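The Green Light Means Nothing

Last updated: a Monday in June

I spent most of last week being lied to by an LED.

Some background for those of you who come here for the bread posts. My job, for the moment, is folding laundry with a pair of hand-held grippers so that a robot arm can later learn to do it from the recordings. You squeeze, the jaws close, the device logs where it was and how far open the fingers were. A good session is 90 folds. A bad session is also 90 folds, and you find out which kind you had the next morning.

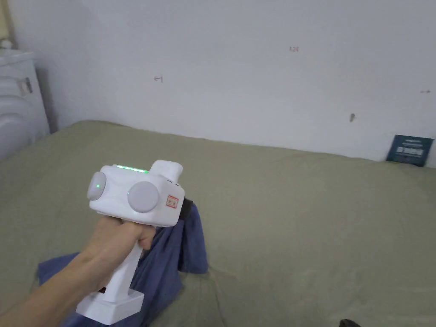

The bad one looked fine while it was going on. Lights green, jaws opening and closing like they should, no beeping. I went home pleased with myself. Then Thu Hoàng, who has the joyless task of checking what I produce, sent me a plot with two lines on it, one per hand. The right hand wandered up and down like a normal hand. The left hand was a ruler. According to the log, my left gripper had closed on a piece of cloth early in the session and stayed closed until I quit for the day, which would have made folding quite a trick.

I wrote back that it must be her plotting script. (It is always good to open with this. It buys you ten minutes.) It was not her plotting script.

So, the fault. Inside each gripper there's a small sensor that reads the finger angle, and its cable runs down through the handle. On the left unit the connector had worked itself half out. When the sensor goes quiet, the firmware doesn't report an error. It politely repeats the last number it heard, forever. The status light, meanwhile, is wired to battery and radio and has no opinion about sensors. Green means "I am on and I can hear the base station." I had been reading it as "everything is fine," the way you'd read any green light made by people who wished you well.

The part that got me is that it came and went. On the bench, handle pointing up, it worked every time. I opened and closed that thing 22 times in a row with Thu watching the numbers and it was perfect, and I felt like a man describing a car noise to a mechanic. It would only drop out under load, with cloth pulled tight between both hands and a bit of twist on the wrist.

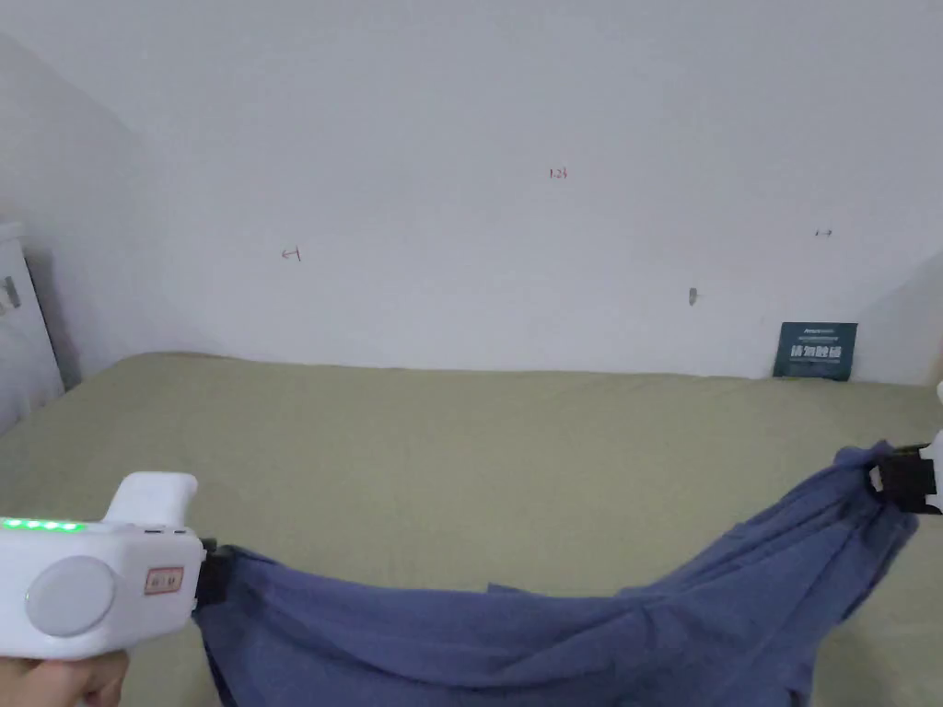
Plasmont, who make the connector, have a data sheet that gives the pull-out force to one decimal place and says nothing at all about twisting. I wrote to them. I got a ticket number — 1938 — and a link to the same data sheet.

There's a safety side to this as well, and it's less funny. The arm in the next room runs the same firmware on its own gripper, and the arm's rule is that it may move away once the fingers report open. If the last number it heard was "open," it'll go on believing that with a fistful of blanket. Or sleeve. We hadn't seen it happen. We also hadn't been looking, and I notice those two sentences get used as if they were one. The arm stayed off until it had new firmware, which now throws a fault if the reading doesn't change at all for 2 seconds while the motor is drawing current.

For the hand-helds we did something dumber. There's a dab of glue on the connector now, and before each session I clamp the cloth, pull, twist both wrists, and let go, while Thu calls out whether the lines move. It takes less time than making coffee. I've been told I look like I'm wringing out a swimsuit.

The bad session got thrown away, all of it. I asked if we could keep the right hand. She said no.

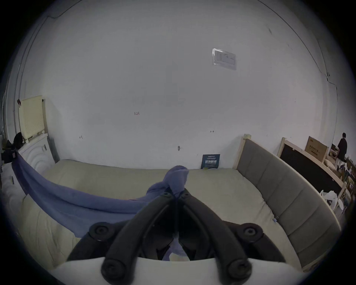 Related posts

Suvbridge and the case of the missing calibration file
Why I no longer trust a progress bar
Fitted sheets: a surrender
Rumumo, the vacuum that eats its own cord
Rye, third attempt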